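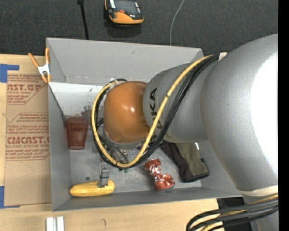

How to dress the cables on a bin-picking arm

Most stoppages on a picking cell start with a cable. It catches on the bin wall, gets pinched at a joint, or rubs through its jacket over a few months until a signal drops out. The steps on this page follow the house rules used at the Shemweta and Modthorpe test benches. They apply to any six-axis arm with a gripper that has to reach down inside a container.

Read the arm maker's manual first. If it gives a tighter limit than this page, use the manual.

Before you start

Stop the program and bring the arm to its service pose. Lock out power at the cabinet, and hang your own tag on the lock. Bleed off air if the gripper uses it. The emergency stop on the pendant does not count as a lockout.

You will need hook-and-loop ties, a few releasable plastic ties, flush cutters, a tape measure, a paint marker and the cell log.

Step 1. Find the longest path

With the cables off the arm, lay them out and measure from the connector at the tool to the last fixed point on the upper arm. Then work out the pose where those two points are farthest apart. On a picking cell this is often the far bottom corner of the bin with the wrist fully turned. Add 80 mm to that length. Too little slack pulls on the connector, and too much hangs into the bin.

Step 2. Make one loop at the wrist

Leave a single U-shaped loop around the wrist joint. Do not coil the spare length. Power and signal lines can run side by side if both are shielded, but keep the thicker one on the side that bends least.

The bottom of the loop must stay above the fingertips in every picking pose. On deep bins, check it against the rim as well, with the gripper touching the floor.

Step 3. Tie it

Put one tie at the top of the joint cover and one at the bottom of the loop. The first holds the bundle to the arm. The second only keeps the cables together, so it should not be fixed to anything. You should be able to twist each tie a little with two fingers. Trim plastic tails flush – a cut tail will scratch the jacket next to it.

Never tie across a joint line, and never cover a label or a serial plate.

Step 4. Secure the bin

A loose bin moves when a finger pushes on it, and then every taught clearance is wrong. Clamp it to the table. Keep the clamp handles out of the approach path, and enter their height in the collision model along with the walls. Mark the position of the bin on the table so it can go back to the same place after cleaning.

Sheet stock, spare parts and the pendant should be outside the reach of the arm before anything runs in automatic. The Wirnurthorpe bench had a near miss over this in December, with a roll of tape.

Step 5. Run the corners

Restore power and jog the arm by hand control at reduced speed to all four corners of the bin, first high and then low. At each low corner, turn the wrist to both ends of its range. Watch the loop the whole time. If it touches a wall, go back to step 2.

Then run 537 cycles with mixed objects: something soft, something crushed, something long and something that rolls. Smooth blocks of one size will pass almost any cable layout, so they tell you very little.

Step 6. Inspect and log

Lock out again. Run a gloved hand along the full bundle and look for flat spots, shine marks and ties that have crept. Put a paint mark across each tie and the cable under it. If the marks no longer line up at the next check, the tie has moved.

Write down the measured length, the tie positions and the cycle count. Repeat the inspection every 997 operating hours, and after any collision, however light.

Replace a cable if the inner shield shows anywhere. Tape is not a repair – Presbridge cells found with taped cables are taken out of service until the part is changed.

Questions about these rules go to Waltraud Ackermann, who also keeps the blank log sheets.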